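Table (furniture)

I've been adding to this entry on and off for years now, so forgive the places where it wanders. A table is a raised flat surface that people put things on, and that's as tight a definition as I can manage without leaving out half the tables I've ever met. Some have four legs, some have three, some have one fat pillar in the middle, and a few fold out of a wall and have no proper legs at all!

Name

The English word comes from the Latin tabula, which meant a board or a plank. It came to us partly through Old English and partly through French, and for a long time people simply said "board" for the thing they ate off. We still do without noticing - bed and board, boarding house, sideboard. I rather like that a lodger's dinner is still hiding in the word.

Early tables

The ancient Egyptians had small tables and stands of wood and stone, mostly low, and used them to keep food and belongings off the floor. The Greeks ate lying on couches and had light little tables brought up beside them, which could be pushed under the couch afterwards. The Romans took up the habit and then got very showy about it, with marble tops and carved animal feet, and rich men paid silly sums for a slab of citrus wood with a good grain. So furniture snobbery is at least 2,000 years old.

In medieval halls the usual thing was the trestle table, a long loose board laid over supports. It came out for the meal and went back against the wall when the room was wanted for something else (sleeping, very often). Heavy fixed tables turned up in greater numbers as households settled into having separate rooms for eating. The draw-leaf table followed in the sixteenth century, and then the gateleg, which I grew up with and which has bitten my fingers more times than I can say.

Height

Most dining tables today stand a bit over 70 centimetres high. Desks are much the same, coffee tables are far lower, and kitchen worktops are higher so that you can stand at them. I think height matters more than any other measurement, and it's the one that shoppers forget. A top that's too tall makes your shoulders ache, and one that's too low has you hunched like a heron. Chairs come into it as well, of course, and you want enough room for your thighs under the rail.

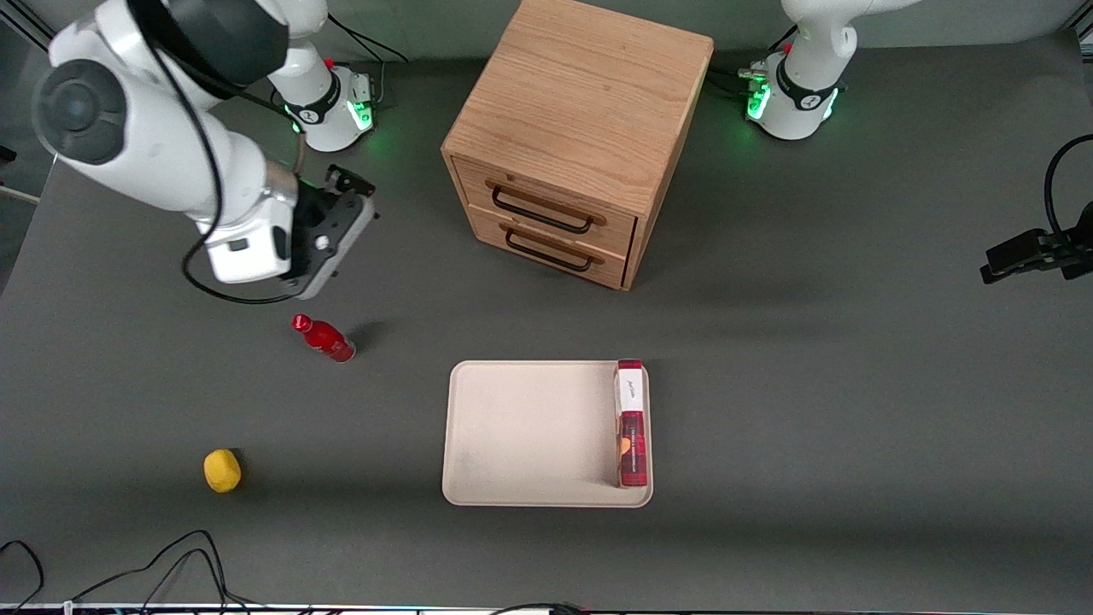
Colour gets less attention than height, but it changes how a table is to live with. A dark top hides tea rings and shows up every crumb and speck of dust. A pale one does the opposite. I've owned both and moaned about both. Shine is worth thinking about too, as a glossy top throws the light from a window straight back into your eyes.

Materials

Solid wood is the old favourite, with oak, beech, pine and walnut the ones I see most. It swells and shrinks across the grain with the damp, so a good maker fixes the top in a way that lets it move. If it's screwed down tight it may well split one winter, and you'll hear it go! Veneered board is steadier and cheaper but hard to mend once the edge has chipped. Glass is easy to wipe and noisy to eat off. Metal is lovely outdoors until the sun has been on it.

Makers and regional types

I'm fondest of the Povora table, a plain farmhouse sort with a deep drawer at one end for the bread. The old workshop at Curnen turned out 300 of them a year at its busiest, and they still come up at country sales. The later Temance model has a thinner top and tapered legs, and to my eye it looks nervous. D'Souza made a folding version for small flats, with a brass catch under the leaf, and I'd have one tomorrow if I could find one with the catch still working.

Care

Wipe up spills soon, keep hot pans off, and don't stand a table hard against a radiator. Waxed tops want a thin coat now and again - thin is the word, as too much goes sticky and holds the dirt. I do mine in July with the back door open. White rings in old polish will sometimes lift with a soft cloth and a little more wax. Black ones have usually gone into the wood itself and need sanding.

Last revised 30 May 2019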